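Broson Pumped Storage Plant

The Broson plant is a small pumped storage hydroelectric station on the Dinu River, upstream of the town of Lornberg. It stores electricity by moving water between two reservoirs and has a rated output of 17 megawatts.

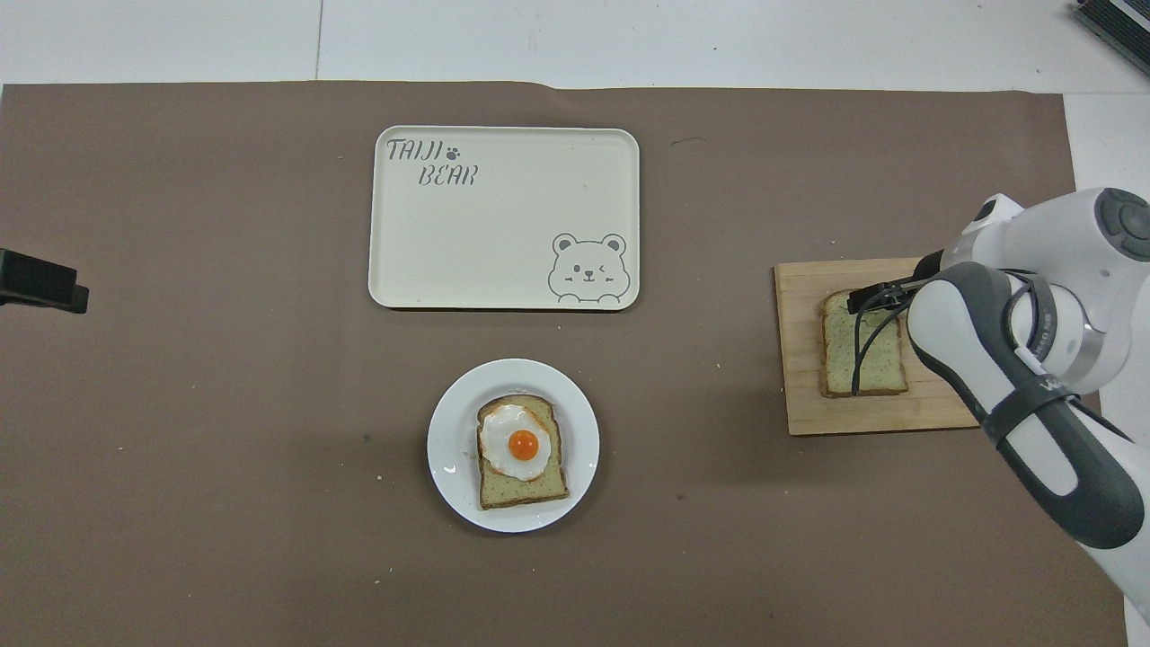
Layout

The upper reservoir lies in a former slate quarry on Peseck Hill. The lower reservoir was formed by a concrete weir across the Dinu. The difference in level between the two is 107 meters when both are at their normal mark. A single buried steel pipe connects them to the powerhouse, which contains 2 reversible pump turbines.

Operation

Water is pumped uphill when power is cheap, mostly at night and on windy days, and released when demand rises in the evening. The plant can go from standstill to full output in under three minutes. Losses in pumping, in the pipe and in the generators mean that it uses more electricity than it returns. Its income comes from the price difference and from payments for holding reserve capacity.

The station is normally run by remote control from Lornberg. The upper reservoir is drained every 15 years for inspection of the lining. Routine work on the turbines is carried out in September, when river flow is lowest.

Environment

Water levels in the lower reservoir change quickly, and swimming and boating are not allowed there. A fish ladder on the north side of the weir lets trout reach the upper Dinu. The rim of the quarry is open to walkers and is reached by a marked path from Peseck.

See also

Lornberg substation
Dinu River
Run-of-river hydroelectricity

Page last edited Wednesday, December 29, 2021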